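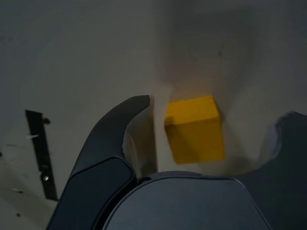 Block Night is back at the Stovstead library, and I am way too excited about it

9/25/22

If you've got a kid who dumps every toy on the rug and then sits down in the middle of the pile like a dragon, good news! The Stovstead library is opening up the back room for Block Night again, and I stopped by for the first one to see how it went (and yes, to play, I'm not made of stone).

For those who are new in town, Block Night is pretty much what it sounds like. You show up at 6, you pick a table or a patch of carpet, and you build whatever you feel like building until they flick the lights at 8. It's free. There's no sign-up unless you're bringing a group, and grown-ups without kids are welcome too, which I was glad to hear as a grown-up who came without kids.

The big change this year is the blocks themselves. The old set had been around since before my niece was born, and she's driving now. Half the corners were chewed and the colors had all gone to the same sort of oatmeal. Over the summer the Friends of the Library held a book sale and put the money into a new set, 716 pieces in all, plain cubes and bricks and a few arches. I'm a cube person myself. Give me a plain yellow cube over a fancy turret any day, you can put it anywhere and it looks like it belongs.

Anas Shboul is running the evenings this time. He used to do the after-school program over in Floltovmont, and he told me he likes to start everybody off with one block each and a silly question. The first night it was "what is this the first piece of?" I heard a lighthouse, a cheese shop, a hotel for frogs and (from a very serious boy in rain boots) "the tax office." The tax office ended up being the best thing in the room, by the way. It had a drive-through.

I asked Anas if he had any rules and he said there are 3. Ask before you borrow from somebody's build, nobody knocks down a tower but the person who made it, and everything goes back in the bins by color at the end. That last one caused some grumbling. I ended up on yellow duty with two sisters who had strong opinions about whether mustard counts, and we were the last team done, but I still say we were the most careful!

There were 16 kids at the opener, plus parents along the wall and a few teenagers who said they were only there to wait for a ride and then built a bridge all the way across the reading rug. Karimi Bakery on the corner sent over a tray of sesame cookies, and those went fast. If you want one next time, get there before I do.

One thing to know if you're coming with little ones: the small pieces are kept in a separate bin with a lid, up on the counter, and you have to ask for them. Toddlers get the big cubes and a mat of their own by the window. It's a bit of a squeeze with strollers, so leave yours in the front hall by the coat hooks if you can.

The library's also looking for old trays, cookie sheets and shoe box lids, anything flat with an edge, so kids can carry a build from one table to another without losing the roof on the way. Drop them in the crate next to the book return. Labels with your name are a good idea if you want yours back.

Block Night runs through the fall, every other week, and each session has room for 14 more kids than showed up for the first one, so spread the word. The front desk has a sheet with all the dates. Parking is easiest in the lot behind the Notus building after 5:30, and the side door will be open.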